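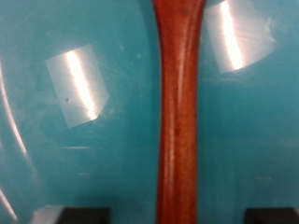 Janaína Rezende wrote to me after last month's piece to say that if you need a special spoon to make a stew, the trouble is your stew. Fair enough, Janaína, and I did laugh. But I've been chewing on it ever since and I think you're wrong, or at least wrong about me.

I'm not talking about a special spoon. I mean one ordinary wooden-handled thing that you reach for without looking, and a decent bowl to go with it. The colour of the bowl matters too, and I'll die on that hill. Mine is turquoise, a great shiny loud thing, and my sister says it belongs in a swimming pool. Well, she eats out of beige. I can see every streak of flour I've missed, and on a grey morning in Hornuton it's the most cheerful object in the house!

What gets me is the drawer. You know the one. When I moved out of the flat in Evetton I tipped mine out on the bed and found 15 things for stirring, and I could have told you the last time I'd used exactly 3 of them. There was a silicone one that had gone tacky, and a slotted one that came free with a pan, and a very handsome steel one that screeched on every surface it touched (the dog used to leave the room). I'd been shuffling past all of that for years to get at the same old wooden handle.

So I gave most of it away, and I've not missed any of it. I did dither over a pair of salad servers from my aunt, and they're still in a box under the stairs, so I'm not claiming to be pure about this.

The reply I always get is that wood is a faff. You can't put it in the dishwasher, it wants oiling, it goes furry if you leave it in the sink overnight. All true! I have left mine in the sink overnight plenty of times. Then I give it a rub with a bit of oil and feel guilty for six minutes and carry on. A wooden handle is warm to hold, it doesn't clatter, and it doesn't try to cook your palm while you're seeing to the onions. I'd take a bit of oiling over that any day.

Where I do agree with Janaína is the money. I saw a set of kitchen tools the other week, all matching, in its own stand, and it cost more than my first cooker. Please don't. Try the charity shop, pick things up, pretend to stir. You'll look daft, but you'll know the right one when you've got hold of it.

And if you've a bowl you love, leave it out on the side where you can see it. Mine hasn't been in a cupboard since September.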